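Small Parts Sorting at the Brelness Workshop

Gallery - Bench Work

The Brelness workshop handles short runs of metal fittings for pump and valve repair. Most orders are small, and a typical week brings in anything from 15 pieces to 500. This page covers the sorting bench, where parts are put into trays before they go to inspection. The turning and packing pages are listed in the menu.

Parts reach the bench in a shallow perforated metal tray. From there they go one at a time into a blue plastic tray with dividers, so that polished faces don't knock against each other. Rings and bushings mark easily. A scratch on the outside can usually be buffed out, but a nick on the rim means the part goes back.

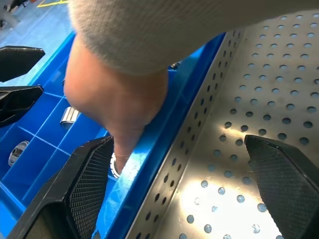
Hanneke Van Beek set up the current tray system in July. Before that the shop used cardboard boxes with paper between the layers, and it was slow to find one size among the others. The plastic trays came from Martens and cost more than we wanted to pay, but they wipe clean and they stack.

Each cell takes one part. We don't put two small rings together even when they would fit. If a customer sends mixed sizes, we leave free cells between them - it makes them easier to pick up with gloves on.

The perforated trays are older. They were bought for the parts washer and still go through it with every batch. The holes let the cleaning fluid drain, and a tray can go straight from the rack to the bench.

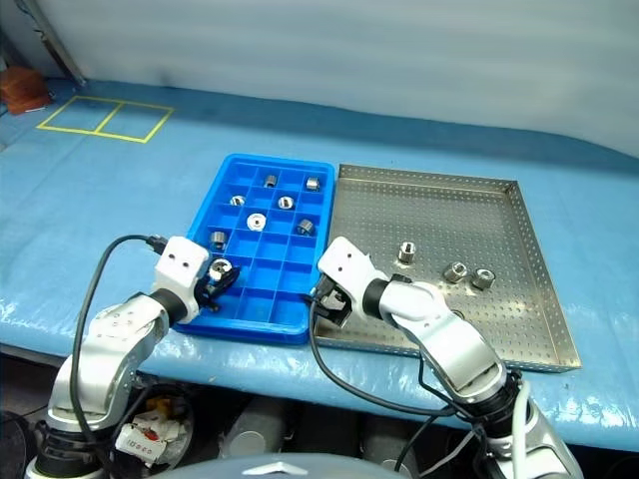
The sheeting on the long table is replaced when it gets scuffed. Vinotus supplies it by the roll, and a roll lasts us some 6 months. Light blue was chosen over white for the glare, and a dropped washer shows up well enough against it.

Tape on the table marks set-down areas. Positions change with the job, so we pull it up and lay it again. Yellow holds better than the green we tried first.

Sorted trays go next door to inspection, usually on Tuesday. Orders over 800 pieces are sent to the Grondasley site, which has more bench space and a second washer.

More galleries: Turning - Washing - Inspection - Packing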